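A box full of latches: tea with Seung-woo Baek

I'd been meaning to talk to Seung-woo Baek for ages, ever since a friend's toddler ignored a whole pile of presents and spent her birthday opening and shutting one of his latch boxes. 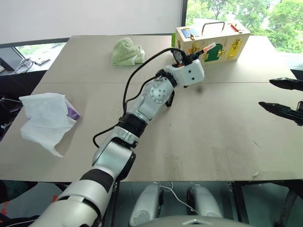 So one wet afternoon in October I took the bus over to see him, and he had the kettle on before I'd got my coat off. He makes busy boxes under the name Skotaton – wooden boxes with doors and catches for small hands to fiddle with – and he used to fit kitchens, which explains a lot about how he talks about hinges.

"I had a drawer of leftover catches," he told me. "My nephew was two and he'd got into the drawer. I thought, well, I can shout at him or I can screw them on to something."

The first one was, by his own account, dreadful. The lid was so heavy that it came down like a guillotine and his sister wouldn't have it in the house. He's made 107 since then, and he keeps a notebook with every single one in it, including who it went to and what they moaned about. (I asked to see the moans. Mostly it's the noise!)

I wanted to know about the colours. Why paint some of the panels red or green or blue and leave the rest as plain wood?

"So you can talk about it," he said. "You can say to a child, try the blue one. If it's all wood you end up pointing, and then they look at your finger."

And the brass? He pulled a face. Brass latches cost him more than steel ones, and he's had customers ask him to swap them for plastic. He won't. "Plastic doesn't click. You want to feel it go home. My mum's eighty-odd and she'll sit there doing the latches while she's on the phone."

The handle on top was the bit he got most worked up about. He'd left it off the early boxes and parents kept lifting them by the lid, so now he fits a curved metal one, big enough for a grown-up's hand. He buys them from a small supplier called Brynjólfsdóttir and tests each one by walking up and down the stairs with the box full of tins.

We had a long detour about glue, which I'll spare you, except to say that he has gone off Steltunard completely and would like them to know it.

I asked how long people should expect a box to last. He reckons a latch ought to manage 4000 goes before the screws want tightening, though he admitted he'd got that figure by sitting in front of the telly with a clicker in his hand and giving up at teatime.

"It took me nearly 20 evenings," he said. "My thumb's never been the same."

He's working on a smaller one now, called the Camo, with the catches painted to match the wood so you have to hunt for them. I had a go and couldn't find the last one. He let me struggle for a good five minutes, then topped up my tea and told me to try the bottom.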